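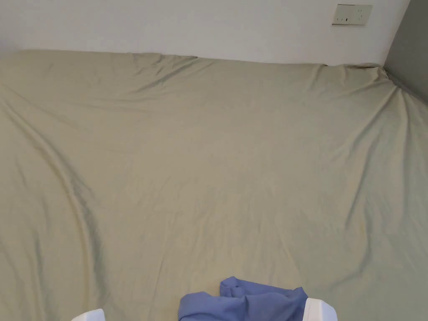

Offline media apps should stop treating storage as an afterthought

A phone app that saves video for later has one job that matters more than the rest: it must know where the files are and how much room they take. Most of the apps I use get this wrong. Playback is fine, search is fine, and then the storage page reports a number that does not match the one in the system settings.

Munen is the clearest case. It keeps a cache of partly finished downloads and leaves it out of the total. On my phone the app reported 136 MB in use while the system reported 600 MB. Clearing the queue did not change either figure. Only a reinstall did, and the reinstall also removed the files I wanted to keep.

Sarley handles the same problem with an expiry rule. Anything not opened in 30 days is deleted. The rule is on by default, and the switch to turn it off sits under Playback, where few people would look for it. Automatic cleanup is a reasonable feature. Turning it on without a prompt is a poor choice in an app sold on the promise that files stay available without a connection. 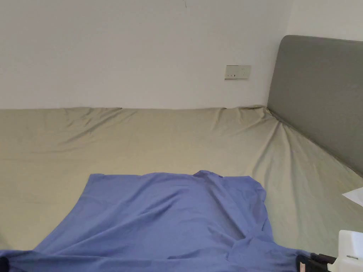
Mobile Apps / Opinion

The usual defense is that users do not want to manage files. I accept that for music, where a lost track is small and quick to fetch again. Video is different. A long file on a slow connection can take a whole evening, and the person who saved it probably did so before a trip. Deleting it quietly costs more than asking.

Plutunel comes closest to what I want. Its storage page lists every file with its size, the date it was saved and the folder it sits in. Partial downloads have their own line. The layout is ugly and the sort order resets each time the page is closed, but the total agrees with the system total.

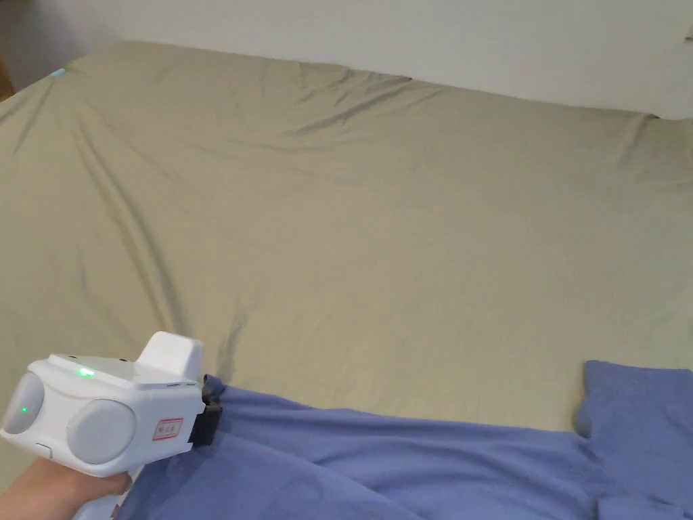
It also lets the user set a hard limit. When the limit is reached, new downloads wait in the queue and the app shows a notice. Existing files are left alone. Version 11 moved this setting to the first screen of the options menu, and I would like other developers to copy that placement before they copy anything else.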